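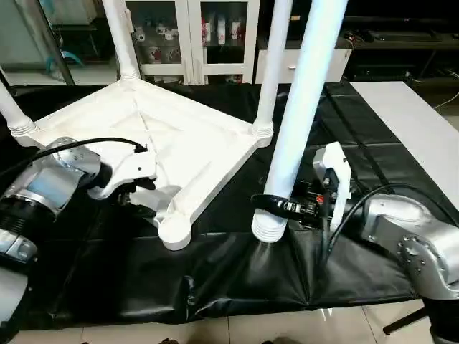 # Sourdough notebook, April, 6:40 a.m.

Starter (the Hillow one, rye fed) had doubled by the time I got up, so I went ahead with the big batch. 850 g of bread flour, water by feel because the new bag drinks more than the last one did. Salt went in late, I forgot it again! 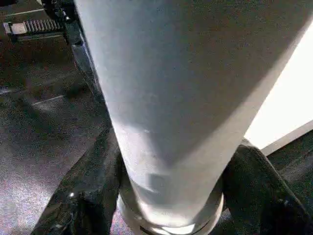

Can I skip the second fold if the dough already feels tight?

Leave it alone and give it another half hour. Folding tight dough only tore the skin on my last loaf.

Bulk took around two hours longer than the Nivis notes say, but my kitchen is cold in the morning and I don't trust their times anyway. Shaped it wet, swore a bit, used too much rice flour on the banneton (there's still some in my sleeve). 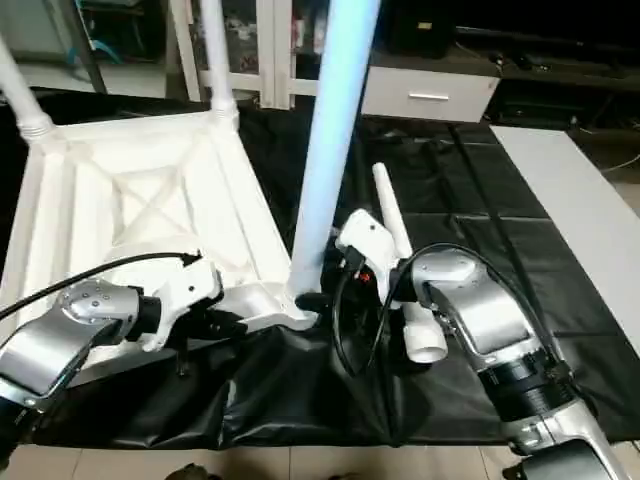

What oven setting worked best for the crust?

Bottom heat, as high as it goes, lid on for the first half and then off.

I tried the Jasińska scoring pattern, the one with the long curve, and my blade dragged. New blade next time, and I want the dough straight out of the fridge when I cut it.
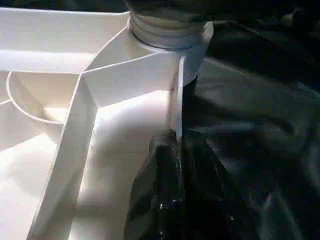
Crumb was tighter at one end, so my shaping is still lopsided. Flavor is great though, really sour, and the heel was gone before lunch. Feed the starter tonight, 2 spoons of rye.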